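Storing whole fruit on open cubby shelving
Revised 2024-11-07

These notes cover fruit kept at room temperature on a white open cubby unit, with a small basket used to carry it to and from the shelves. They apply to pears, mangosteens and similar whole fruit with intact skin. Cut fruit goes in the refrigerator.

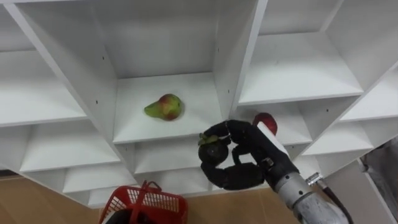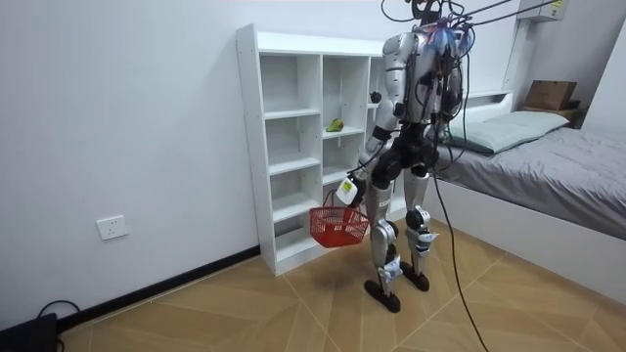 **How far apart should pears and mangosteens be kept on the same unit?**

One empty cubby between them is enough for a household quantity. Pears give off ethylene as they ripen, and an open compartment lets it disperse into the room. A closed drawer or a lidded box holds it in and shortens the storage time of whatever else is inside.

## Placement

- Lay pears on their sides in a single layer. A pear stood on its base tips easily and bruises at the shoulder.
- Leave a gap between pieces. Mold spreads first at points of contact.
- Set mangosteens with the green cap up or to the side. A fresh cap is green and firm; a brown, brittle cap indicates age.
- Keep fruit back from the front edge by at least the width of a thumb.
- Avoid the top row if it is close to a ceiling light or a heating outlet.
- Onions and potatoes belong in another part of the house.

## Temperature and air

Firm pears ripen well in a room at ordinary indoor temperature, out of direct sun. To slow them once they yield slightly at the neck, move them to the refrigerator. Press the neck only. The wide end softens last, and a pear that is soft there is usually past its best inside.

Mangosteens are judged by the rind. It should give a little under the thumb. A rind that has gone hard all over is old, and the flesh inside is often discolored. Color is a poor guide after purchase, as the rind is already dark by the time it is sold.

If the room has a wall-mounted air conditioner, angle the louvers so the stream does not strike the shelves directly. Moving dry air wrinkles pear skin at the neck and dries the mangosteen cap. On our Climora unit the second louver position clears the shelving completely. Other makes will differ; hold a strip of tissue in front of each row and watch whether it moves.

## Shelf preparation

1. Remove everything from one column at a time.
2. Wipe each shelf with a damp microfiber cloth and a drop of dish soap.
3. Wipe again with plain water.
4. Dry the panel joints with a second cloth. Standing water at a joint swells particleboard, and the swelling is permanent.
5. Wait 15 minutes before putting fruit back.

Sugar stains from a leaking pear lift with warm water held against the spot under a folded cloth. Mangosteen rind is a different matter. Its juice leaves a purple-brown mark on white surfaces and on cotton, and it sets quickly. Blot at once, then use a paste of baking soda and water, applied with a fingertip and without pressure. Melamine sponges remove the stain and the finish together.

Unused peg holes in the side panels collect dust and the occasional fruit fly. A dry cotton swab cleans them. Uldis Raudsepp fits plastic plugs in his, sold by Brilel in bags of 200, and reports that they hold if pressed in fully. Measure the hole before ordering; the plugs are not adjustable.

## Carrying basket

A small plastic basket with perforated sides is preferable to a solid bowl. Grit falls through, rinse water drains, and a damaged piece can be spotted from the side.

- Load the heavier, firmer fruit first.
- Limit the load to 2 layers. The lower pieces carry the weight above them.
- Hold it by the handle and keep it close to the leg when walking.
- Set it down before reaching into a low cubby. A swinging basket knocks against the shelf edge.
- Rinse it weekly. Dried juice in the perforations attracts flies.

Thin handles fail at the attachment point. Flex the handle before use and look for a pale line in the plastic, which is the first sign of cracking.

## Rotation

Place new fruit in the lower row and move older fruit up to eye level, where it will be seen and eaten. Check every piece every other day, turning pears to inspect the underside. Remove any fruit with a soft brown spot the same day and wipe the shelf beneath it.

The October version of this page recommended lining each cubby with newspaper. That advice is withdrawn. Ink transferred to the shelf under a leaking pear, and the paper stayed damp underneath for longer than the bare panel did. Uncoated baking parchment, cut slightly smaller than the shelf, works if a liner is wanted.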